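Choosing a Quiet Color for a Small Room

I have been thinking about walls for most of this June, more than a normal person should.
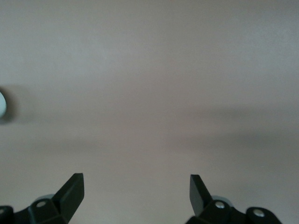 Pale warm gray, a little pink in it, with some shadow on the right.

When I moved to Tronemdale I rented two rooms above a shop that sells buttons and thread. The bigger room is fine. The smaller one, where I read and write, was painted by somebody before me in a strong yellow, like the yolk of an egg. In the first week I liked it very much. By the fourth week I was carrying my chair to the kitchen to read there, and I understood that I must paint.

In my language we have one word that covers beige, cream, sand and the color of unbleached cloth. When my grandmother said this word, everybody in the family knew what she wanted. In the paint store in Grelgate there is a wall of little cards, and on it I found all of my grandmother's word, divided into maybe a whole alphabet of names. Oat. Shell. Morning Linen. One was called Polite Mushroom, and I stood in front of it for a long time, trying to decide if it was a joke. I still do not know if English speakers feel something when they read these names, or if they simply look at the color as I do.

I took five cards home. This was my first mistake, because a card is small and a wall is large. On the card, the gray was gray. I held it against the yellow and it became almost violet. I held it against the white door and it became brown. My landlady came up to look at the kitchen faucet and said all five were the same color, and asked me if I had eaten.

So I went back and bought sample pots. The store sells a brand named Gosselin, which is more expensive, and another one, Grovivix, which has a thin lid that does not close well again after you open it. I bought two of the first and one of the second. I painted a square of each on thick paper and moved the papers from wall to wall during the day. If you do this, please write the name on the back of the paper before you paint the front. I had one evening with three very similar papers and a bad feeling.

The light in the small room comes only from one window to the north. At eight in the morning it is blue and everything looks a bit sick. At noon it becomes softer. In the evening I use a lamp with a yellow shade, and then all the grays turn warm, also the ones that were cold at breakfast. I had planned to choose a color, but what I was choosing was how it behaves at seven in the evening, when I am sitting there with a book. In the morning I am at work and the wall can look how it wants.

In the end I took the warm gray from Gosselin, the one with a drop of pink. I was afraid of the pink. On the paper it was sometimes the color of a bandage. But the cold gray made me think of the office where I once waited for my residence papers, and I did not want to sit in that office every evening.

The paint and the primer and a good brush cost me 265 together, which hurt. The yellow needed two coats of primer, and after the first one it was still looking through, like a person who did not hear that the party is finished. I painted the ceiling edge by hand because I do not trust tape on old plaster. It took me until midnight, and my neck was stiff for days.

Some small things I learned, for anyone with a similar room. Stir the paint longer than you think. Take off the covers of the light switches. Do not judge the first coat in the evening, go to bed. Put an old sheet on the floor, and look at the bottoms of your shoes before you walk to the kitchen. I have a footprint by the refrigerator that I think will stay with the house.

I also read on a forum that a pale wall makes a room look bigger. Mine looks the same size to me, but the corners are less sharp and I no longer notice where one wall stops. My bookshelf, which is dark and was bought for 60 from a neighbor, looks more serious now. The curtains look worse. They were chosen to go with yellow, and they miss it.

Yesterday I read in there for two hours and only looked up when the shop downstairs was closing its shutters. Now I am thinking about curtains. There is a fabric store next to the paint store in Grelgate, and I passed the window and saw that linen also comes in Oat.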